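Allholm Community Hall
Walk-round checklist, main floor and stores
Date: 16th October
Marked OK, Fix or Watch. Comments go after the item.

1. Carpet, main floor. OK. Flat at all the joins we checked. Yellow tape squares stuck down at the corners.

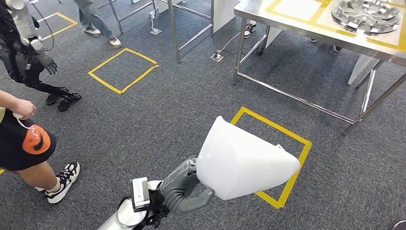
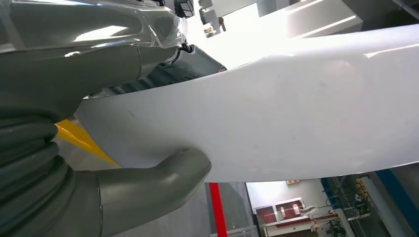 2. Entrance mat. Fix. Back edge curls up when the door swings over it. Turn it around for now and order the heavier one from Drevell.

3. Front doors. OK. Both leaves open fully and latch. The closer on the left leaf is slow but it gets there.

4. Rear fire exit. Fix. Two stacking chairs were stored in the passage. Moved during the walk-round. The passage is not a store, please use room 31.

5. Exit signs. Watch. All lit. The one over the kitchen door is dimmer than the rest and was already noted in February.

6. Extinguishers. OK. Gauges in the green, pins and tags in place. The Dredent service sticker on the kitchen one is peeling, still readable.

7. Fire blanket, kitchen. OK. Pull tabs hanging free. Someone had hung a dish towel over it.

8. Outlets and cords. Fix. Extension cord behind the piano has a cracked plug. Taken out of use and put in the office with a note on it. Don't put it back.

9. Ladder, tag 224. Watch. Feet worn but still have tread. Check again next time.

10. First aid box. Fix. Short on small bandages and the eyewash is out of date. Gloves fine.

11. Restrooms. OK. Grab rail tight. Hot tap takes a while to run warm.

12. Parking lot light. Fix. Out on the Thepsuriya side. The steps there are dark by late afternoon, so this one goes first on the repair list.

Items marked Fix stay on the sheet until they are initialed. Copy pinned inside the office door.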